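Vurnidside Jewelry Swap Returns in December

The Vurnidside Community Exchange will hold its second jewelry swap on a Saturday in December, the organization announced this week. Doors will open at 10 a.m. at the Lemma Street Hall.

Residents may bring up to 12 pieces each. Bracelets, rings, necklaces and brooches will be accepted, whether costume or fine, along with boxes and cases.
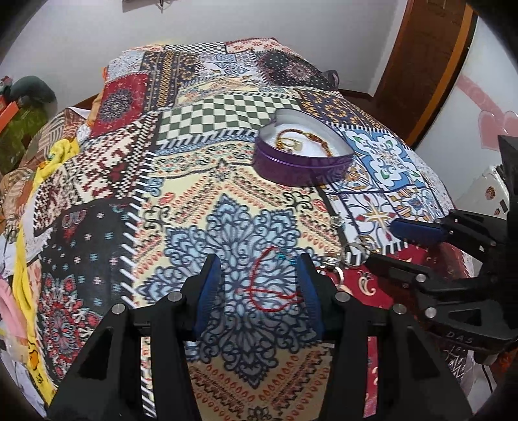
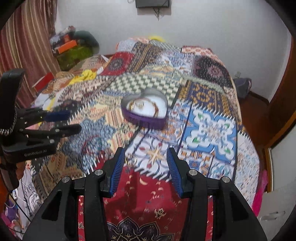

Ayana Tefera said the limit was set after the first swap, when long lines formed at the check-in desk and several people left before their items could be logged. She said a second desk would be added this year and that anyone holding a numbered ticket by noon would be served.

Each item will be exchanged for a token of equal class – blue for costume pieces, white for silver and gold. Tokens may be spent on the day or kept for the spring event. They may not be sold or traded for cash.

The first swap drew 254 residents and raised money for the Cika Reading Room, which used the funds to replace its front windows. Pieces left unclaimed were passed to the Grondidel thrift store, where over 29 have been sold.

A repair table will operate until 3 p.m. Simple work such as restringing beads, closing jump rings and replacing clasps will be done at no charge. Stone setting and soldering will not be offered.

Admission is $7 for adults and free for children. Items may be dropped off in advance at the Exchange office during normal business hours. Owners should label each piece with a name and telephone number. The Exchange will not provide appraisals.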